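Tisch abräumen lernen: Forscher sammeln Daten in echten Wohnungen

16. Januar 2021

Wie lernt eine Maschine, einen Teller zu greifen, den sie noch nie gesehen hat? Mit dieser Frage beschäftigt sich das Projekt Skondero, zu welchem jetzt erste Ergebnisse vorliegen. Die Gruppe um Cristian Paucar nimmt die Bewegungen nicht mit einem Roboter auf. Eine Person führt den Greifer in der Hand und räumt damit Geschirr um, während eine Kamera am Gerät alles aufzeichnet. Aus den Aufnahmen wird danach die Steuerung für den Roboterarm gelernt.

Für die Studie wurde in 17 Haushalten gearbeitet, insgesamt sind 800 kurze Sequenzen entstanden. Ein zweiter Datensatz von gleicher Größe kommt aus dem Labor, mit immer demselben Tisch. Beim Test mit unbekanntem Geschirr hat das Modell aus den Wohnungen bis zu 28 Prozent mehr Griffe richtig ausgeführt als das Modell aus dem Labor.

«Die Unordnung ist für uns ein Vorteil», erklärt Santino Espinoza, welcher die Auswertung gemacht hat. Muster auf der Tischdecke, glänzendes Metall und durchsichtige Teller seien für die Bilderkennung schwierig, und gerade deshalb müssten sie in den Daten vorkommen.
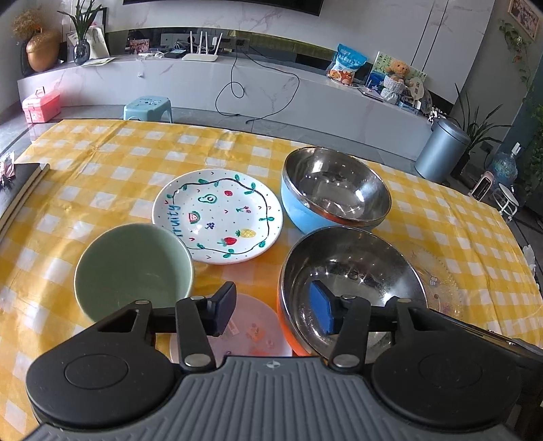
Handgeführter Greifer über einem gedeckten Tisch mit Schüsseln und Tellern.

Noch nicht gelöst ist das Stapeln. Wenn zwei Schüsseln ineinander stehen, nimmt der Arm oft beide zusammen. Auch bei flachen Tellern rutschen die Finger manchmal am Rand ab. Die Gruppe will im September weitere 20 Haushalte besuchen und dabei einen Greifer mit schmaleren Fingern verwenden. Die Daten sollen nach der Prüfung für andere Forschungsgruppen zugänglich werden.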